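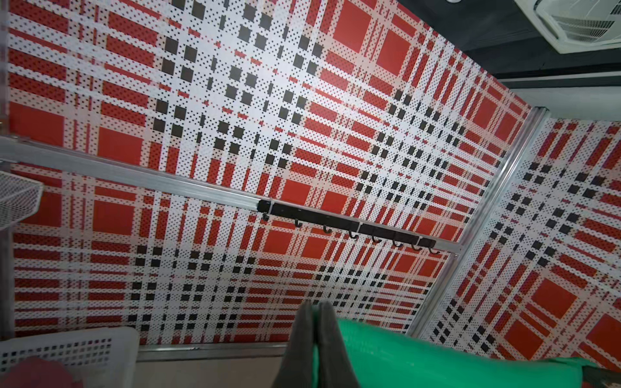 Post-fault safety inspection, Asier folding cell, Soser workshop at Flallstead. Checked by Anas Issa, December 11, 2019. Thank you to everyone who left things alone after the stop and wrote down what they remembered while it was fresh, it made my morning a great deal easier. For anyone who missed it, the left arm was told to pause in the middle of a cloth run and kept climbing toward the back wall for four seconds before it held. It didn't reach anything and no one was inside the cell, but four seconds is far too long. I started my walk-round up high for that reason, at the black hook bar on the aluminum rail, and I was glad to find the hooks empty, with nothing hanging there for an arm to pull down on itself. Log entry is 391 if you want to read the raw version.

1. Emergency stop, front and side buttons
PASS
Pressed each one with the arms moving slowly, then again at working speed. Both arms held every time. Please remember that the pause on the screen and the red button are two different things! The fault was in the pause.

2. Pause command from the Najjar controller
FAIL
I tried it 11 times. Nine were fine and on two of them the left arm carried on after the command, once long enough that I went for the button. The right arm behaved itself throughout. I have my suspicions about the update we put on in July, but they are only suspicions and I'd like someone who knows Najjar better than I do to take a look before we go blaming it.

3. Arm mountings and base bolts
PASS
All tight on both sides. Paint marks still lined up.

4. Cables along the arms
PASS WITH COMMENT
Sleeves are sound and I found no rubbing at the elbows. I would still like the thin loops that droop under the grippers taken up a little on both arms. They hang low when an arm is working close to the table, and I can imagine one catching a fold of fabric some day.

5. Walls, rails and anything fixed to them
PASS WITH COMMENT
The rails are firm and I gave each one a good pull. The lower panel on the back wall bulges slightly toward the table. I pressed it along its length and it feels secure, so I'm happy to leave it for now, but let's look at it again next time and see if it has grown.

6. Work surface and loose items
PASS
Cloth on the table, basket over to the left, and clear wood between the two. If you're moving the basket to suit a different run, tell whoever is at the controls, even if they're standing right next to you. 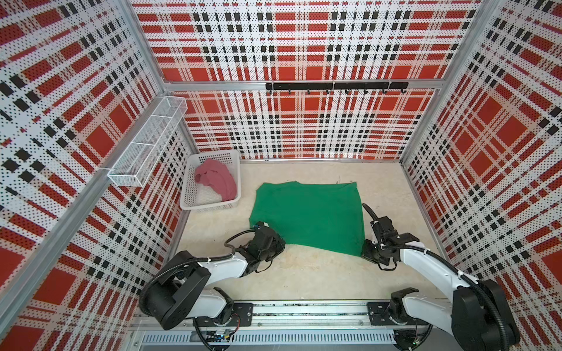
Item 6: green cloth between the two arms, basket in the far left corner.

7. Gripper release by hand
PASS
Both grippers opened with the power off. The left one is stiffer than I would like. Not a fail, but do have a go at it yourselves so you know what it feels like before you need it.

8. Wiring at the front edge
NOT COMPLETED
I ran out of time to trace the connectors under the left base, and I'd sooner say so than tick a box. I'll come back to it.

Result: cell stays out of normal use until item 2 is cleared. Slow speed testing is fine with two people present, one of them at the button and doing nothing else. If it happens again, please write down the time and which arm, and come and find me, even if I look busy.

Anas Issa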